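Progress report to the Demissie Fund
Project: Miria Audio Library, recording and mastering
Prepared by Letay Hailu
2026-10-20

Dear Hagos Kahsay and everyone at the fund,

Thank you again for your patience with us over the spring, when the move into the new booth took so much longer than we had promised. We have had a good stretch of work since then, and I am very happy to be writing with more than apologies this time.

When we last reported, in April, we had finished reading two of the six books in the first set. All 6 are now recorded from start to finish. The longest is the farm diary that begins in 1882, and it gave our reader a good deal of trouble with its half-page sentences and its private nicknames for every cow and neighbor. We ended up keeping a pronunciation sheet taped beside the microphone, and we have carried that habit over to the other titles.

In total we have 156 chapters on disk, backed up in two places. Of these, 70 have been through editing and mastering at Plultia and are ready for listeners. The rest are waiting on noise cleanup, or on small pickups where a line was misread or a truck went by. Plultia has been generous about letting us book the same engineer each time, and I do think you can hear it – the voice sits at the same level from one book to the next, and our older listeners have told us how much easier that makes things.
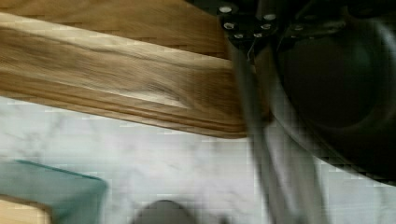 Wood board on the white marble countertop.

The one real setback was the cookery memoir. We recorded the first nine chapters with the booth door seal not fitted properly, and there is a low hum under all of them that cleanup makes worse. After some back and forth we decided to read those chapters again. The reader was very kind about it, and her second reading is warmer than the first, so I can't say I'm sorry. It did use up the studio hours we had been holding in reserve.

The listening group at Vimia has tried out the first two finished books. They asked for shorter chapter files and for the title to be spoken at the start of each one. Both are easy to do at the mastering stage, and we have already begun.

Next we will finish the pickups, send the remaining chapters to Plultia in batches, and record the short spoken introductions. We are not asking for any change to the budget, though we would be grateful if the final payment could be tied to delivery of the whole set, as we discussed on the phone.

You are welcome at the booth any time you care to visit – just let me know beforehand so that we aren't in the middle of a take.

With warm thanks,
Letay Hailu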